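Subject: Re: [strachan-allotments] Tea hut, autumn plans and the seed swap
Date: 10 September 2018

Hello all,

Sorry for the slow reply, I've been up to my elbows in runner beans and only sat down with the computer last night. Quoting the bit I'm answering so it makes sense:

> Could whoever looked after the onion sets last year let us know
> whether we should order again from Skisberg, and how many?
> Also we need to settle what we're doing with the bottom corner
> by the water tank, as it floods every winter and the nettles have
> had it to themselves for long enough. And has anyone given any
> thought to the tea hut? Last seed swap we were drinking out
> of jam jars.

Onions first. That was me, and yes, I'd go with Skisberg again. We had 1000 sets between us and I think every one of them found a home, though I was a bit mean with the reds and had grumbles (fair enough!). If people want more reds, tell me before the end of the month and I'll change the split. They come in bags of 200, so there's no point asking me for a handful of this and a handful of that — pick a colour and share with your neighbour. The overwintering ones did much better on the top plots than down where I am. Mine sat in cold mud until March and then bolted the minute the sun came out. I'm trying them on a ridge this time, with plenty of grit underneath, and if that fails I'm giving up and buying my onions from the shop like a normal person.

The garlic is a separate order from Dumier and I've never had a bad bulb from them, but the postage is dear unless we go over 50 pounds. I'm in for two lots of the hardneck. Anyone else?

Now the bottom corner. I know there was talk of a pond, and I love a pond, but I really don't think that's the place for it. The water there comes off the lane with all sorts in it, and by June it's bone dry and cracked. What about willow? A few cuttings pushed in over the winter would drink up a good deal of the wet, and in a couple of years we'd all have bean poles and pea sticks for nothing. My sister has done this on her patch and now can't give the stuff away. It does need cutting hard every year or it gets away from you, so please don't say yes unless you're ready to turn up with loppers. Currants would be my second choice, blackcurrants don't mind damp feet nearly as much as people make out. I'd leave some of the nettles at the back either way, for the caterpillars.

As for the tea hut, I'm very much in favour of proper mugs, and of somewhere to put them other than the windowsill with the slug pellets. I like a rail along the wall with a basket on it, hooks for the mugs, and a big tray for carrying things out to the benches. Something along these lines:
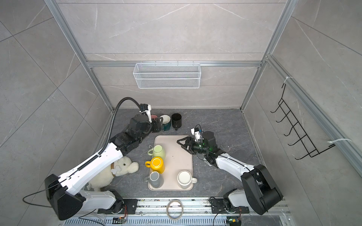
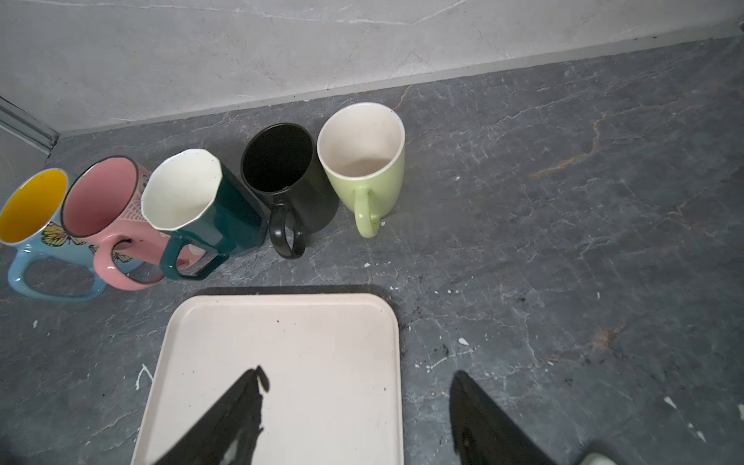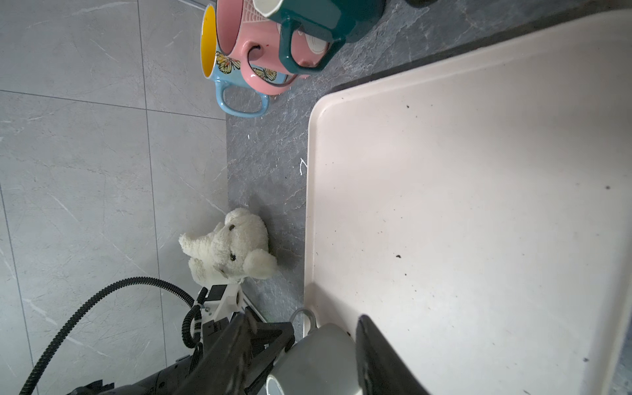 I've got a spare shelf and a box of screws in my shed, and odd mugs are very welcome, the more mismatched the better as far as I'm concerned. Just no more jam jars, I burnt my fingers badly on the last one.

The other thing is the seed swap itself. Can we have it in October this year, before the clocks go back? Last time we were reading packets by torchlight and I went home with what I thought was parsley and have since grown a very fine row of carrots. Please, please write the name AND the year on your envelopes. I have 100 little brown ones left over, so help yourselves, they're in the tin behind my water butt. I've saved the purple climbing bean, a yellow courgette (no promises, it was growing next door to a marrow) and more marigold seed than any one person could want. I'm after a decent leek if anybody has let one flower.

Oh, and the strimmer is back from being mended but it's still a pig to start. Full choke, three pulls, choke off, then pull again.

Right, back to the beans. I've left two carrier bags of them on the gate, do take some.

Plot 14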